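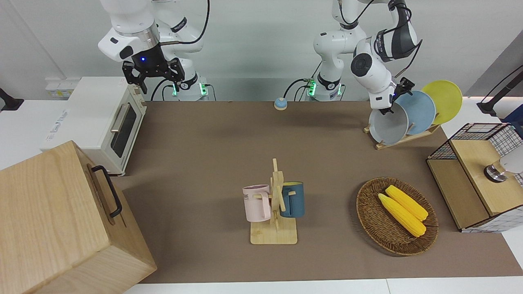

白いオーブントースターと木製の皿立て

削られた条文の行方
法案322号をめぐる半年と、ガンビーの町の電気料金

州議会の下院議員バレット・ダンレビーの事務所は、ガンビーの目抜き通りの、元は靴屋だった建物の一階にある。ドアを開けると長い机があり、その上に二種類の書類の束が置かれている。片方は提出時の法案322号、もう片方は本会議を通った後の法案322号である。後者は91ページある。提出時の版はその半分にも満たない。

「薄いほうが私の書いた法案で、厚いほうが通った法案です」とダンレビーは言った。「厚いほうにも私の名前が載っています」

法案322号は正式には「家庭用電力料金の公正に関する法律案」という。提出から可決までにかかった期間は半年。そのあいだに三つの柱のうち一本が消え、一本が細くなり、残る一本には例外規定がいくつもついた。賛成した議員も反対した議員も、自分が投票した条文の全体を読み終えていたかと尋ねると、返事はたいてい歯切れが悪い。

本誌は、法案がどこで、誰の求めで、どう変わったのかをたどった。取材には議員とその秘書、電力会社デテルの渉外担当者、太陽光パネルの輸入と設置を手がけるサティンポート、そしてガンビーと隣のヘドランドの住民が応じた。条件として名前を伏せることを求めた人が多く、以下では役職や立場だけを記す。

発端は請求書だった

ガンビーは谷の奥にある。冬が長く、暖房の多くが電気である。町の家の屋根に太陽光パネルが目立つようになったのは、州の補助金が出ていた数年のあいだで、補助が打ち切られてからも設置は細々と続いた。

事情が変わったのは一昨年の冬である。デテルが料金の仕組みを改め、使った電力量にかかわらず毎月かかる基本料金を引き上げた。引き上げ幅は月30ドル。同時に、家庭の屋根から買い取る電力の単価を下げた。会社の説明では、送電線と変電所を維持する費用は誰が使っても同じようにかかるのに、パネルのある家はその負担を免れていた。負担を均すための改定だという。

この説明には理屈が通っている。送電網の維持費をどう割り振るかは、どの州でも長く争われてきた問題で、屋根にパネルを載せた比較的余裕のある世帯の分を、借家に住む世帯が肩代わりしているという指摘は、消費者団体の側からも出ていた。

ただし、改定後の請求書で値上がりの割合がいちばん大きかったのは、パネルのある家ではなかった。電気をあまり使わない家である。一人暮らしの高齢者や、昼間は家を空けている小さな世帯では、使用量の分より基本料金のほうが高くなる月が出た。

ガンビーの集会所で開かれた説明会には200人が来た。椅子が足りず、後ろの人は壁際に立った。デテルの担当者が資料を映しながら話し、途中で質問が入り、最後のほうは資料に戻らないまま終わった。出席していた元教師の女性は、夫が亡くなってから一人で暮らしている。電気はなるべく使わないようにしてきたと彼女は話した。

「節約しても下がらない料金だと言われたんです。では何をすればいいのかと聞いたら、断熱の相談窓口の番号をくれました」

ダンレビーもその晩、会場にいた。初当選からまだ日が浅く、それまで手がけていたのは道路の補修と学校のバスの路線だった。電力の料金制度については、本人の言葉を借りれば「請求書を払う側としての知識しかなかった」。

三つの柱

提出時の法案は三つの部分からできていた。

第一部は基本料金の上限である。家庭向けの基本料金に州が上限を設け、所得の低い世帯については全額を免除する。免除分は大口の産業用契約への上乗せでまかなう。

第二部は買い取り単価の固定である。すでにパネルを設置している家庭について、設置時の単価を一定の年数にわたって保証する。あとから条件を変えられないようにするための条文だった。

第三部がもっとも短く、もっとも議論を呼んだ。自治体が住民投票を経て、区域内の電柱と配電線を電力会社から買い取る権利を認めるものである。買い取り価格は、会社と自治体が合意できない場合、州の公益事業局が決める。

第三部を入れるよう勧めたのは、ヘドランドの市議だった。ヘドランドはガンビーより人口が多く、工業団地を抱えている。市はかつて自前の配電事業を持っていたが、老朽化した設備の更新費用を払えず、デテルに売却した経緯がある。売ったことを悔やむ声は市議会に残っていて、買い戻しの調査費が予算に計上された年もある。

この市議は、第三部がそのまま通るとは思っていなかったと話す。

「強い条文を一つ入れておくと、それを外すことと引き換えに、ほかを守れることがあります。議員なら皆知っています。ダンレビーさんは、通すつもりで書いていましたが」

ダンレビーにこの発言を伝えると、しばらく黙ってから「通すつもりでした」と答えた。

審議入り

法案は下院のエネルギー部会に付託された。部会の構成は与野党がほぼ伯仲している。電力料金の問題は党の線できれいに割れない。農村部の議員は所属を問わず基本料金に敏感で、都市部の議員は買い取り単価に関心を寄せる。工業団地のある選挙区の議員は、産業用契約への上乗せを警戒する。

公聴会では、まずデテルが反対の意見を述べた。論点は明快だった。上限を設ければ設備投資が遅れ、停電が増える。産業用への上乗せは工場を州外へ追いやる。配電線の買い取りは、会社の資産を切り売りさせるもので、残された地域の利用者の負担を増やす。

最後の点については、反対する側の経済学者からだけでなく、法案を支持する消費者団体からも懸念が出た。採算のよい市街地が先に抜ければ、電柱一本あたりの利用者が少ない山間部が取り残される。ガンビーはどちらかといえば取り残される側の町である。

サティンポートは第二部に限って賛成を表明した。買い取り条件が途中で変わると、設置を検討する客が減る。社の営業責任者は公聴会で、契約の見直しを求める電話が続き、見積もりの段階で取りやめた客もいると述べた。一方で第一部には触れなかった。基本料金に上限がつけば、使用量の単価が上がる可能性が高い。単価が上がればパネルの採算はよくなる。触れない理由は想像がつくが、同社の答えは「賛否を述べる立場にない」だった。

住民の側で証言したのは四人だった。うち一人はヘドランドで小さな製パン所を営む男性で、家庭向けと産業用のあいだにある小規模事業者の扱いがどこにも書かれていないと指摘した。彼の店の契約は産業用に分類されている。法案の通りなら、低所得世帯の免除分を彼も負担することになる。

「賛成しに来たのですが、読んだら自分が払う側でした」

部会の議事録には、この発言のあとに短い休憩が入ったことが記されている。再開後、ダンレビーは小規模事業者を上乗せの対象から外す修正を出すと約束した。これが最初の修正になる。

修正が修正を呼ぶ

小規模事業者を外すには、何をもって小規模とするかを決めなければならない。従業員数で切る案、契約電力で切る案、年間の使用量で切る案が出た。使用量で切ると、電気を多く食う製パン所は外れない。契約電力で切ると、冷蔵倉庫の一部が小規模に入る。最終的には複数の基準を組み合わせ、業種ごとの別表をつけることになった。法案が厚くなった理由のかなりの部分は、この別表にある。

別表ができると、載せてほしいという要望が来る。酪農、製材、灌漑用のポンプを使う農家、冬期のスキー場。どれにも地元の議員がいて、どれにもそれなりの言い分がある。酪農家は搾乳を止められない。製材所は谷で数少ない雇い主である。灌漑の季節は短い。部会の職員によれば、別表の草稿は毎日のように差し替えられ、古い版を手にした議員が存在しない行について質問する場面もあった。

対象から外れる業種が増えれば、残った契約者の負担は重くなる。ヘドランドの工業団地に工場を持つ企業が連名で意見書を出し、上乗せ率に上限を求めた。これも認められた。上乗せ率に上限がつけば、免除に使える財源が足りなくなる。そこで低所得世帯の「全額免除」が「減額」に変わり、減額の幅は公益事業局が毎年定めると書き換えられた。

個々の修正には、それぞれ筋の通った理由がある。議事録を順に読んでいくと、どの段階でも大きな譲歩をしたようには見えない。提出時の第一部と可決時の第一部を並べて初めて、免除が減額になり、減額の中身が空欄になったことがわかる。

部会に所属するある議員は、低所得世帯の支援を選挙の公約に掲げていた。公約と条文の距離について尋ねると、次のように答えた。

「空欄は悪いことばかりではありません。法律に数字を書き込めば、直すのにまた法律が要る。局が決めるなら、毎年見直せます」

同じ空欄について、消費者団体の代表は別の見方をする。公益事業局の局員は知事が任命する。知事が代われば減額の幅も変わる。団体は最後まで下限の明記を求めたが、採用されなかった。

第三部が消えた日

配電線の買い取りを認める第三部は、部会の採決の前に法案から外された。経緯については証言が食い違う。

デテルの渉外担当者は、会社から削除を要求したことはないと言う。問題点を説明し、議員が判断した。説明の回数は多かったことを認めた。

ヘドランドの市議は、部会長から電話があったと話す。第三部を残せば採決にかけない、外せば次の回で採決するという内容だった。部会長の事務所はこの電話について、日程の調整をした記憶はあるが、特定の条文を条件にした事実はないとしている。

ダンレビー自身の説明では、決めたのは彼である。三月の日曜の夜、自宅の台所で、部会の顔ぶれを紙に書き、賛成と反対に分けていった。何度やっても一票足りなかった。第三部を外せば、工業団地を抱える選挙区の議員が一人、賛成に回る見込みがあった。

「誰かに脅されたと言えれば楽です。私が自分で消しました」

削除が伝わると、ガンビーでは抗議の集まりがあった。第三部の支持者にとって、基本料金の上限や買い取り単価は当座の手当てにすぎず、町が自分たちの電柱を持つことが目的だった。その一人で、自宅の納屋にパネルを載せている男性は、削除のあと、ダンレビーの事務所に電話をかけて支持の看板を庭から抜いたと告げた。看板は今も納屋の中にある。

反対に、削除を歓迎した住民もいる。ガンビーの町役場で会計を担当した経験のある女性は、電柱を買う金がどこにあるのかと言う。町の除雪車は二台で、一台は修理を待っている。嵐で線が切れたとき、今はデテルの作業車が谷の外から来る。町が持ち主になれば、その手配も支払いも町の仕事になる。

「あの条文を支持していた人たちは、晴れた日のことしか話していませんでした」

買い取り単価の行方

三つのうちでいちばん原形を保ったのは、第二部である。設置済みの家庭の買い取り単価を守るという趣旨は残った。ただし、保証の期間は提出時の案より短くなり、設備を増設した場合や家を売った場合には保証が切れるという但し書きがついた。

家を売った場合の扱いは、本会議の直前まで揉めた。パネルは屋根についている。家の値段には、今後の売電収入への期待が含まれる。保証が所有者の交代で切れるなら、その分だけ家の値段は下がる。不動産業の団体が反対し、相続の場合に限って保証を引き継げるという妥協ができた。

サティンポートは可決後に出した短い声明で、第二部を「前進」と評価した。ガンビーで同社の仕事を請け負っている設置業者は、もう少し冷めた見方をしている。増設で保証が切れると知った客は、今ある設備に手をつけなくなった。蓄電池を足したいという相談は多いが、蓄電池が増設に当たるのかどうか、条文からは読み取れない。業者が公益事業局に問い合わせたところ、検討中という返事だった。

「客には、待ってくださいと言うしかない。待っているあいだ、うちは仕事がありません」

条文の起草に関わった議会の法制担当職員は、蓄電池の扱いが抜けていることを認める。草案の一つには定義があった。別の修正と番号が重なり、整理したときに落ちたという。誰かが意図して外した形跡は見つからなかった。次の会期で技術的な訂正として出し直す準備が進んでいるが、訂正のために法案を開けば、ほかの条文にも手を入れたい議員が現れる。

評価は割れたまま

本会議の採決は賛成多数だった。反対票を投じた議員の理由は二つに分かれる。料金に州が口を出すべきではないという立場と、これでは足りないという立場である。反対討論では、正反対の主張をする二人の議員が続けて登壇し、同じ条文を引いて、一人は行きすぎだと言い、一人は骨抜きだと言った。

可決の翌朝、地元のラジオ番組では、司会者が法案を「デテルへの贈り物」と呼んだ。別の局では同じ時間帯に、産業への懲罰だと批判する解説者が話していた。どちらの番組も、別表には触れていない。

デテルは、法律に従って料金表を改めるとしている。基本料金の上限は引き上げ前の額よりは高いが、現在の額よりは低いところに置かれた。会社は差額を使用量の単価で回収する申請を出しており、公益事業局が審査している。申請が認められれば、電気をあまり使わない家の負担は下がり、よく使う家の負担は上がる。

よく使う家が豊かな家だとは限らない。谷には断熱の悪い古い家が多く、電気ヒーターを一日中つけている世帯がある。借家であれば、壁に断熱材を入れるかどうかを決めるのは家主である。消費者団体の試算では、単価の上昇で損をする低所得世帯が一定数出る。減額の制度がそれを埋め合わせるはずだが、減額の幅はまだ決まっていない。

元教師の女性にも話を聞いた。彼女は法案の成立を新聞で知った。記事には、基本料金に上限がつくとだけ書かれていた。次の請求書で下がるのかと聞かれ、適用は公益事業局の審査が終わってからになると答えると、彼女は冷蔵庫に磁石で留めてある請求書の束を指して、比べるために全部取ってあると言った。

ヘドランドの動き

第三部が消えたあとも、ヘドランドの市議会は配電事業の買い戻しをあきらめていない。州法に根拠がなくても、会社との任意の合意があれば買い取りはできる。市は調査費を再び計上し、設備の現状を調べる業者を募っている。

デテルの側に売る意思はない。渉外担当者は、市が調べるのは市の自由だと話した。ただし電柱や変圧器の検査には会社の立ち会いが必要で、日程は会社の業務の都合によるという。

市議の計画では、調査の結果が出るころに次の選挙がある。買い戻しの是非を問う住民投票を同じ日に行えば、投票率は上がる。法的な拘束力はない投票になるが、州議会に第三部を再提出する際の材料にはなる。提出者は誰になるのかと聞くと、市議は候補者を二人挙げた。その中にダンレビーの名前はなかった。

製パン所の男性は、別表に自分の業種が入ったことを確認した。載ってはいるが、契約電力の基準に照らすと、オーブンを一台増やした時点で対象から外れる。新しいオーブンは去年から検討していた。今は中古の一台を修理しながら使っている。別表の基準がいつ見直されるのか、彼は事務所に手紙で問い合わせた。返事には、次の会期の優先課題として検討するとあった。

事務所で

ダンレビーの事務所には、法案に関する電話が今も来る。内容の多くは抗議ではなく、手続きの質問だという。減額はどこに申し込むのか。親から継いだ家のパネルはどうなるのか。納屋の屋根は「家庭」に入るのか。秘書は最初のうち公益事業局の番号を伝えていたが、局から折り返しがないという苦情が続き、今は聞き取った内容を表にして、まとめて局に送っている。

取材の最後に、薄いほうの法案をもう一度提出する気はあるかと尋ねた。ダンレビーは、第一部の減額に下限を入れる修正案だけを準備していると答えた。分量は一ページに収まる。共同提出者を探しており、これまでに声をかけた議員のうち、三人が前向きな返事をした。

第三部については、ガンビーの住民のあいだで意見がまとまっていないうちは動かないという。町で集会を開く予定があり、会場は前と同じ集会所である。今度は椅子を学校から借りる手はずになっている。

話をしているあいだに、机の電話が二度鳴った。二度目は蓄電池の件だった。彼は受話器を肩に挟み、厚いほうの束をめくって該当する条文を探し、見つからないと伝えてから、相手の名前と住所を書き取った。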